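Vallo help desk
Ticket: booking confirmations not arriving, Staseck site
Category: Email and notifications
Status: Resolved, left open for monitoring until Thursday

Reported problem

Customers booking a workshop bench through the Staseck website are not getting the confirmation email. The booking itself goes through. It shows on the calendar in Tully and the bench is marked as taken, but the customer receives nothing and then rings the front desk to ask if the booking worked. The desk has had calls every day since the start of the week.

Staff accounts do get their copy of the email. Customers with a work address mostly get theirs. The complaints come almost entirely from people using free webmail accounts.

First checks

Sent a test booking from a staff account. Email arrived straight away.

Sent a test booking from a personal webmail address. Nothing in the inbox, nothing in the junk folder. Waited until after lunch and looked again, still nothing.

Checked the Tully outgoing log. Every confirmation is listed as "handed over", which only means that Tully passed the message to the mail relay. It does not tell us what the relay did with it.

Checked that the confirmation template was switched on and that the sender address was spelt correctly. Both fine. The template was last edited in March and the fault is newer than that.

Restarted the Tully notification service at 10:40. No change.
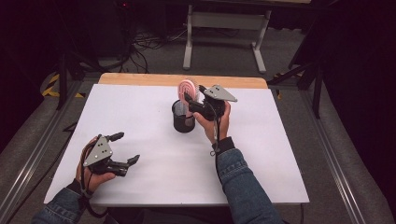 Could the missing emails be caused by the daily sending limit on the relay?

The limit on this plan is 100 messages a day and Staseck's busiest day in the log is well under it. A message over the limit would also be put in the queue and marked "deferred", and there are no deferred messages.

Second round

Asked for access to the Flideo control panel, as Flideo runs the mail relay for this site. Access came through mid-afternoon.

The Flideo log shows the confirmations to webmail addresses being refused by the receiving server. The refusal text says the message failed sender authentication. There were 12 refusals in the part of the log we could see. The refusal notices were being sent to an old office mailbox that is no longer read, so they went unnoticed.

Looked up the DNS records for the Staseck domain. The domain has 2 SPF records. There should be only one. The older record names the Flideo relay. The newer one was added when the newsletter was set up and names only the newsletter service. With both in place, receiving servers treat the check as an error. Work mail servers seem to be letting the messages through anyway, and the webmail ones are stricter.

The DKIM key for the relay was also missing. It looks to have been left out when the domain was moved to the new DNS host.

Fix

Merged the two SPF records into one that names both the Flideo relay and the newsletter service. Deleted the spare.

Copied the DKIM key from the Flideo panel and added it as a new DNS record. On the first try the panel reported it as invalid. The DNS host had added the domain name to the end of the record name a second time. Removed the extra part and saved again, and the panel then reported it as valid.

Changed the address for refusal notices to the shared front desk mailbox.

The DNS records are set to expire after 6 hours, so some servers may go on using the old ones until this evening.

Testing

Sent test bookings to three webmail addresses at 17:15. Two arrived. The third was refused with the same message as before. Tried the third again at 21:30 and it arrived in the inbox. Cancelled all of the test bookings in Tully so the benches show as free.

For the front desk

Customers who booked while the fault was present will not be sent their email automatically. To send it again, open the booking in Tully, choose Messages, then Resend confirmation. Please do this only for bookings still to come.

If a customer says the email has still not arrived, note the address and the time of the booking and add both to this ticket.

Still to do

Check the Flideo log on Thursday for any further refusals.
Ask the newsletter supplier for their own DKIM key, which is also not in DNS.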